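Voter blanc dans une petite commune

J'habite en France depuis longtemps, mais j'ai le droit de voter ici seulement depuis ma naturalisation. Dans mon pays d'origine, le vote était obligatoire. On recevait une amende si on restait à la maison, et mon père gardait dans un tiroir le papier tamponné de chaque élection. Je pensais donc que le vote libre serait plus facile. Il est plus difficile, je trouve, parce qu'il faut se décider deux fois : d'abord d'y aller, ensuite pour qui.

En avril, notre commune de Hallska a organisé une consultation sur l'ancienne scierie Furnier. La question était de savoir si la commune devait racheter le terrain. On pouvait répondre oui ou non. J'ai lu le dossier en entier, 85 pages, avec le dictionnaire à côté de moi pour les mots du notaire. À la fin, je n'étais ni pour ni contre. Le prix me semblait raisonnable, mais il n'y avait aucun projet écrit pour la suite. J'ai mis dans l'enveloppe un papier blanc, que j'avais coupé chez moi à la bonne taille.

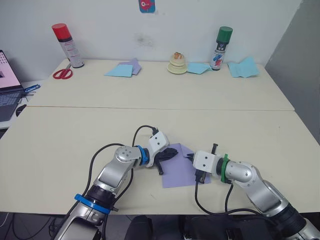
Deux bras argentés au-dessus de la table.

Ma voisine m'a dit que c'était un geste inutile. Je comprends son argument. Les bulletins blancs sont comptés à part, on les annonce, et puis ils disparaissent du résultat. Si 300 personnes votent blanc et 5 votent oui, c'est le oui qui gagne. Cela me paraît étrange, mais je ne suis pas juriste et il existe peut-être une bonne raison que je ne connais pas.

Pourtant je ne suis pas d'accord avec le mot « inutile ». Celui qui reste chez lui peut être malade, en voyage, fâché ou simplement fatigué. Celui qui vote blanc a pris son manteau, il a attendu dans la file, il a montré sa carte et il a signé. On sait au moins cela de lui. Le maire peut lire ce chiffre le soir et se demander ce qui manquait dans sa question. Je ne sais pas s'il le fait.

Il y a aussi une chose que j'ai apprise seulement ici : la différence entre blanc et nul. Si on écrit un commentaire sur le bulletin, même très poli, il est nul. J'avais eu l'intention d'ajouter une petite phrase, « Avec quel projet ? », et heureusement j'ai vérifié avant de partir. Dans ma langue maternelle, nous avons un seul mot pour les deux, et je les confonds encore quand je parle vite.

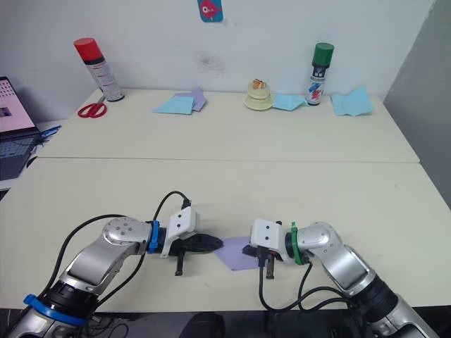 Ce que je ferai la prochaine fois

On reparle maintenant d'une deuxième consultation. Cette fois il s'agirait de la ligne de bus vers Butt, que la commune voudrait prolonger jusqu'au lotissement Starnar. J'ai noté 3 questions que je voudrais poser à la réunion publique. Qui paie le chauffeur le soir ? L'arrêt devant l'école reste-t-il à sa place ? Et que se passe-t-il si la commune voisine refuse de participer ? J'ai peur de parler devant les gens, à cause de mon accent, mais j'ai écrit mes phrases et je les répète dans la cuisine.

Si les réponses sont claires, je voterai oui, je crois. Je prends rarement le bus, mais je vois chaque matin les lycéens qui marchent au bord de la route, dans le noir, sans trottoir. C'est un argument qui pèse pour moi plus lourd que le budget. Si les réponses restent vagues, je couperai encore mon papier blanc, et ma voisine pourra encore se moquer de moi.

Un lecteur m'a demandé par courriel si je regrette le vote obligatoire. Un peu, oui. L'amende, je ne la regrette pas, mais le dimanche d'élection, toute la rue sortait en même temps et on mangeait ensuite chez ma tante. Ici, j'y vais seul, je rentre, et à midi je fais de la soupe.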